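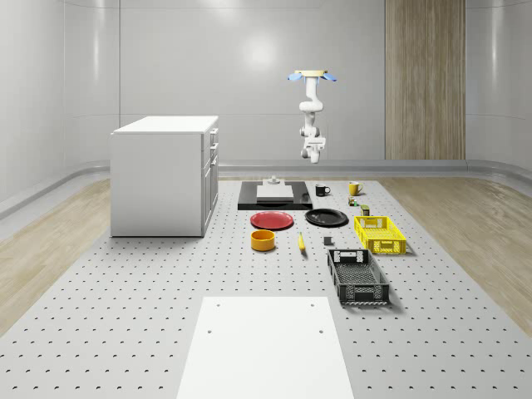 I went to the open afternoon at Plester in June, mostly because our own emergency plan is a ring binder that nobody has opened since we moved offices, and I was starting to feel guilty about it. Plester run the alert service for a few business parks out our way, and twice a year they let customers (and nosy would-be customers like me) have a look round.

It's a long drive, and the sat nav took me to the wrong side of Jeltlow, so I missed the coffee. Never mind! Our guide was Ea Sveinbjörnsson, who used to do flood warnings and talks very fast when she gets onto sirens. There were 51 of us, split into 2 groups, and I was glad to be in hers.

First stop was the duty room, which is much quieter than I'd imagined. I'd pictured red lights and people shouting, and what we got was a couple of desks, a kettle and a man eating an apple. Then Ea ran a practice alert for a pretend gas leak and all our phones went off at once, mine included, at full volume, in my bag. The message went to 243 numbers and we watched the replies come in on the big screen. People who didn't answer the text got a call, and after that their line manager did.

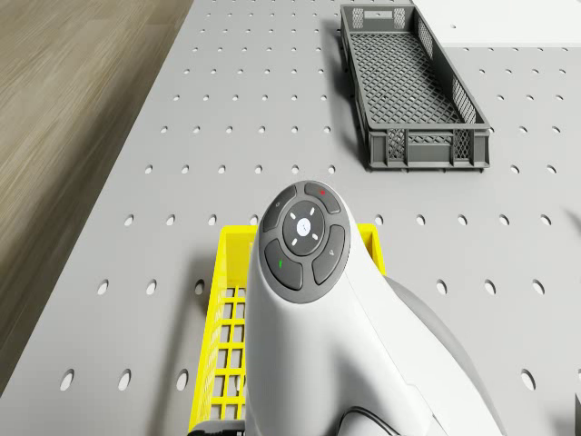 What struck me was how much of the talk was about wording. Ea had us write our own message for a burst water main and read them out, and mine was dreadful. I'd put in an apology and the name of the building before I got anywhere near telling people what to do. Her rule is to put the action first, then the place, then when you'll write again. I've already rewritten ours, and it now fits on one phone screen.

After lunch (good soup, not enough bread) there was a session from Ravn, the firm that does the training side. They'd brought along a woman from a warehouse in Custitz with 200 staff, and she was very frank about their first drill, when half the night shift turned out to have old numbers on file. I came home and checked ours. I won't say what I found, but I spent the next morning on the phone.

I'd have liked longer on what to do when the mobile network goes down, as that got five minutes at the end when everyone was hunting for their coats. Ea said to email her, so I have. The next open afternoon is in the winter, and if you go, park at the back by the bins, as the front fills up early.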